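Tellby arm, workshop notebook
11th April
Present: self, Delali Fiadzo (first half)

Carried on in the simulator. The real arm is still in bits on the back bench waiting for the wrist bearing, so nothing today touched hardware.

Task is the same as last week: pick the potato off the table and keep hold of it. Swapped the old box collider for a convex hull built from the mesh. The box gave tidy contacts but in the wrong places, and the fingers were closing on corners that do not exist on the drawn object. Hull is 129 vertices after reduction. Delali wanted fewer – we can try 95 if the solver gets slow.

Physics step now 2000 Hz, render unchanged. Friction left alone so that only one thing changes at a time.
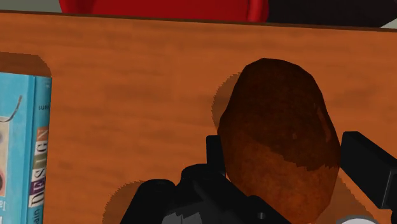
With the hull in, both fingers bear on the sides of the potato and the top stands clear of the tips. Contact normals in the log agree with the mesh to within 2 degrees on the left finger. Right finger not checked yet, the logger was only writing one channel. Fixed in the Wumbei branch, not merged.

Shadows are coarse, with stepped edges along every curve. Shadow map resolution is still at the default. Does not matter for contact work but it will matter if Augustina Sarpong trains the detector on these renders, so I have left her a note. The book stays at the left of the view for now as clutter for the detector.

Jaw force limit is a guess until the load cell is mounted. Do not copy the value from the config into the real controller.

To do:
– log right finger contacts, same run
– raise shadow resolution, record the cost per step
– hull at 95 vertices, compare normals
– merge Wumbei once Delali has read it
– ask Zollau about the bearing again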